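3.2 Sampling and storage of flour

Whole-grain rye flour was obtained from two mills, Flirnusitz and Karakaya, in August, within a week of the harvest reaching each site. Both mills grind on stone and neither adds ascorbic acid or malt. The flour was divided into bags of 300 g, which were closed by folding and clipping, as a household would close them, and kept in a dark pantry at the Jedbridge site. A second set of bags was kept in a refrigerator. The final bags were opened on Monday, December 24, 2018.

In all, 686 bags were prepared. Of these, 200 were held back as reserves and were used only where a bag had split or where the moisture reading of its neighbor fell outside the accepted range. Bags from the two mills were stored on separate shelves to avoid mixing of odors.

3.3 Dough preparation and scoring

Each dough was made from 200 g of flour, with water and salt in fixed proportion, and raised with a single sourdough culture (Flilta) that had been fed on the same schedule throughout the study. The culture was maintained by Sarmīte Laur, who also shaped all loaves. Having one baker removes a source of variation noted in our earlier trials – differences in shaping had masked small differences in loaf height – but it limits how far the results can be carried over to other kitchens.

Loaf height was measured at the center and at both ends after cooling overnight. Crumb was scored from a cut face by two readers working separately. Where the readers disagreed by more than one point, the loaf was cut a second time and the mean of the new scores was used. Smell and taste were recorded in free text and are not analyzed in this section.

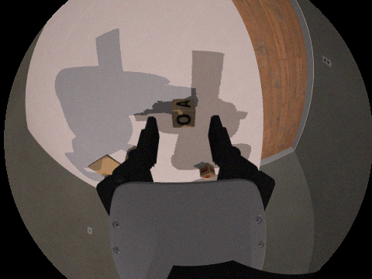

Figure 2. Simulated view from above: two black gripper fingers, spread apart, over a white tabletop.

Scores from the refrigerated flour were treated as the baseline for each mill. We then compared the pantry flour with its own baseline only, and did not pool the mills, as the Karakaya flour was coarser and took up more water at every date. Missing values were left missing. Loaves that had stuck to the tin were kept in the crumb analysis but dropped from the height analysis, where a torn side wall makes the end readings unreliable. The same rule was applied to the reserve bags.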